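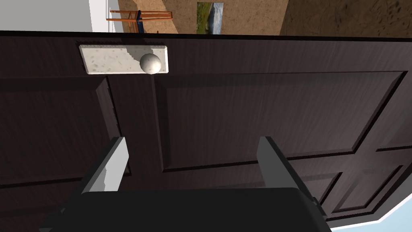

Dunmore Street Rentals – tenant FAQ

Updated when I get time. Read this before you call please. Half the calls are in here.

When do I get my keys?
Move-in day, after 2 pm. Office on Plakeck Road. Bring photo ID. If someone else is picking up for you we need it in writing the day before, email is fine. No email, no keys, even if it's your mom.

Can I come earlier than 2?
No. Cleaners are in there.

How many keys do I get?
One set per adult on the lease. Set is front entrance, unit door, mailbox. Storage key is seperate, ask for it.

I'm locked out. Now what?
Office hours, come by and we lend you a spare, free the first time. After hours call the number on the lobby board and Zsolt Juhász or whoever is on call will come out. That's $56, goes on your next rent. Please don't call a locksmith on your own – if they drill the lock you pay for the new one plus our labor.

Lost key?
Tell us same day. Unit key is a lock change. Mailbox key is cheap, we just cut another.

Can I change the lock or put on a deadbolt / keypad?
Ask first. Usually yes for a keypad as long as the office gets a working code and you keep the old hardware in a bag somewhere. It goes back on when you leave. Chain locks, no.

Knob is loose or the door sticks.
Loose knob – put in a repair request, it's a five minute job and we'd rather do it than have you strip the screws. Sticking doors are mostly the summer humidity. If it still sticks in December send a request. Do not sand or plane it yourself.

Can I paint?
Walls yes, if you paint them back. Doors and trim no. Someone in the Zudlow building painted every door in the unit and it cost them most of the deposit.

How much is the deposit?
$500 for studios and one bedrooms. Bigger units are on your lease, look there. Pets add $200.

Do I get it back?
If the place is clean and nothing is broken, yes. Small nail holes are fine. Big anchors are not fine. We send a list of anything we take out, with prices.

How do I pay rent?
Tenant portal, check, or money order. No cash. The portal is run by Stostenura so if your login breaks you have to go through them, we can't reset it from here. Sorry, I know.

Rent is late, what happens?
Call before the due date if you can. We can usually work something out once. After that it's the late fee in your lease.

Trash?
Goes out Thursday. Bins behind the building. Break down your boxes. Mattresses and couches need a pickup booked thru the office, don't leave them by the bins.

Do I need renters insurance?
Yes. Send us the page with your name and address on it before move-in. We don't need the whole policy.

Can I sublet?
Not without written ok. Same rules for the new person, application and all.

Guests?
Fine. If they're still there after two weeks they need to be on the lease.

Moving out?
Written notice, 60 days for a full year lease, 30 if you're month to month. All keys back to the office by noon on the last day – in an envelope with your unit number ON it. Leave a forwarding address or your check comes back to us.

Something not on here?
Email is faster than phone. Put your building and unit in the subject line.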